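Foro Butine > Casa y apaños > Limpieza

Unir dos trozos de manguera de aspiradora: ¿apaño digno o pérdida de tiempo?

Pregunta de marisa_entresuelo
20 de julio de 2026

Buenas. Tengo una aspiradora Skornow de las de arrastre, heredada de mi suegra junto con una opinión sobre cómo se usa. La manguera se rajó por la mitad, justo donde todo el mundo la dobla para guardarla en el armario de la plancha. La cinta americana aguantó 3 días y luego empezó a silbar como un afilador.

La manguera nueva vale casi lo que me costaría ser feliz con una escoba, así que he pensado en cortar la parte rajada y unir los dos trozos sanos con un manguito. Mis dudas:

¿Se pierde mucha succión?
¿Hay que pegarlo o basta con encajarlo a presión?
¿Se atasca en la unión? En esta casa hay gato.

Gracias de antemano y, por favor, que nadie me recomiende un robot aspirador, que ya tengo adolescentes y tampoco recogen.

2 respuestas

Respuesta de tornillo_suelto (la más votada)

Se puede hacer y queda bastante bien. Yo tengo una Karaca remendada así desde abril y sigue tragándose calcetines con la misma alegría.

Lo que necesitas es una pieza de unión con un manguito liso para cada lado y un tubo corto en medio. Los manguitos van en la punta de cada trozo de manguera y el tubo los junta. Mide el diámetro antes de salir de casa. Yo no lo medí, fui a ojo a la ferretería y volví 2 veces, la segunda con el trozo de manguera bajo el brazo y bastante menos orgullo.

Os dejo cómo es el montaje, con la manguera gris, que es la típica: 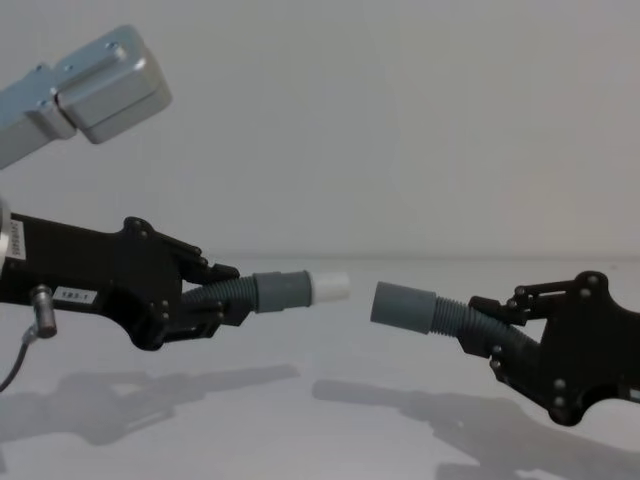
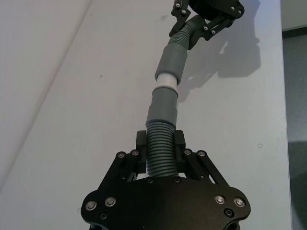 Pasos, por orden:

1. Corta lo rajado con un cúter nuevo, siguiendo el valle entre dos anillos. Si cortas en diagonal porque tienes prisa, te va a entrar aire por ahí toda la vida.

2. Limpia las puntas por dentro y por fuera con un trapo húmedo y espera a que sequen. Lo que salga de ahí dentro no lo mires mucho.

3. Enrosca o mete cada manguito en su punta, según el modelo. En los de rosca, el giro suele ir a izquierdas, detalle que a mí me costó una tarde y una discusión con mi cuñado.

4. Presenta el tubo del medio sin pegamento, conecta la aspiradora y escucha. Si silba, casi siempre es que un manguito no ha entrado hasta el fondo.

5. Si todo va bien, pega los manguitos a la manguera, pero deja el tubo central a presión por uno de los lados. Con gato, ese es el punto por donde vas a desmontar cuando se atasque. Porque se va a atascar.

Sobre la succión: yo no la he notado peor. Procura que el tubo no sea mucho más estrecho que la manguera y no la dobles justo por la unión al guardarla. Cuélgala en un gancho ancho y que la plancha se busque otro armario.

Respuesta de Oğuzhan Kocabaş

yo compraria la manguera entera y listo. la grodau que vendian en el bazar servia para casi todas, no se si para la tuya. la mia media 2 metros y me sobraba

Comentario de marisa_entresuelo

Oğuzhan, la miré, pero la boca es más ancha que la mía. Me sirve para el desagüe de la lavadora o para jugar a los elefantes.

Tornillo, mañana voy a la ferretería con el trozo bajo el brazo desde el primer viaje. Una cosa, ¿qué pegamento usaste? En casa tengo el de los zapatos y uno de contacto que caducó con la peseta.

Comentario de tornillo_suelto

El de contacto, pero uno de este siglo. Capa fina, y déjalo de un día para otro antes de encenderla.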